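# Term project report: is the Flarnik hand gripper kit worth buying?

Submitted to the applied electronics course, Camedbridge

## Why we picked it

The Flarnik kit is a pair of hand-held grippers that record what your hands do, so that a robot arm can be taught the same job later. The seller in Stirenton says anyone can collect "clean household data" on the first day. We doubted that. The pair costs 1,070 with shipping, so our school should know what it gets before it buys a second set.

## What we did

We chose clothes, because the product page makes a big deal of them. We made 136 recordings in January and threw out every one where tracking dropped or a grip slipped before the end. That left 103. The seller's page gives no success figure at all, so we can't say if ours is good or bad. 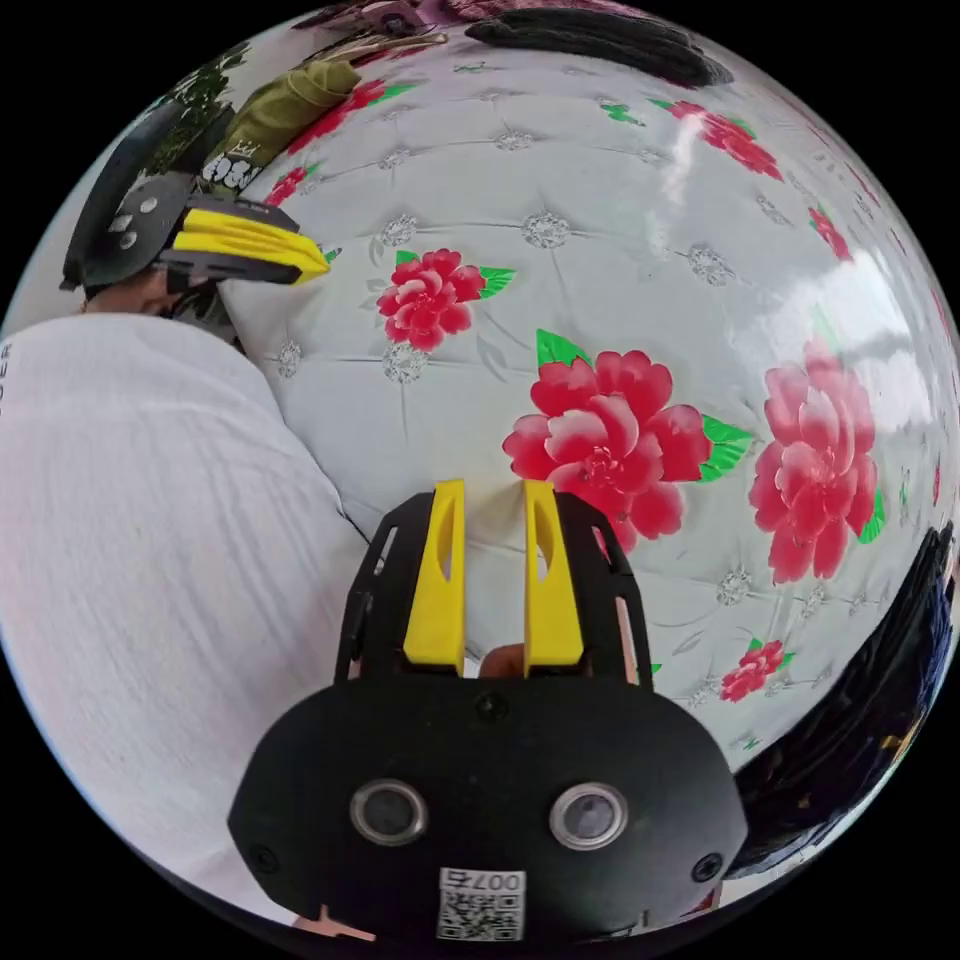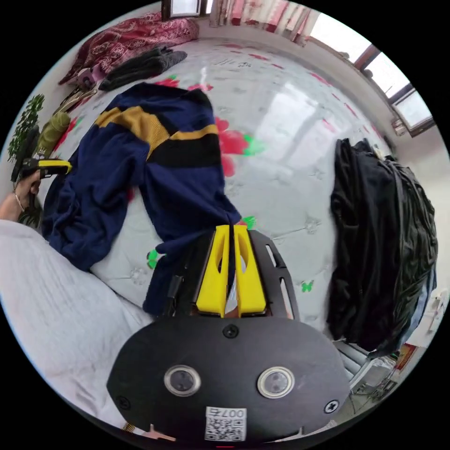
Grip strength is the first claim we would question. The page says the fingers "hold any fabric". Thick knits were the easiest thing we tried, and a fold of the navy sweater between the two yellow tips is about as kind a test as you can give them. Thin shirts were much worse. The tips are smooth and a single layer slid out unless we squeezed hard, and after half an hour of that our hands hurt. Karabulut, who make a rival kit, sell rubber sleeves for their fingers. Flarnik doesn't.

Tracking was the second problem. It got worse in bright daylight over shiny surfaces. We suspect glare but didn't run the same job on a matte cover, so that is a guess – the manual only says "avoid difficult lighting" and leaves it there.

## What was fine

Setup took 2 people less than one class period. The trigger feels solid and no screws came loose. Charging was slow but it worked every time.

## Our view

We would not buy a second pair at this price. The hardware is decent, but the "first day" claim is sales talk – our first-day recordings were mostly the ones we threw out. If the school does go ahead, ask Flarnik for a trial period and for test results on thin fabric. We asked for those twice and got the same brochure back both times.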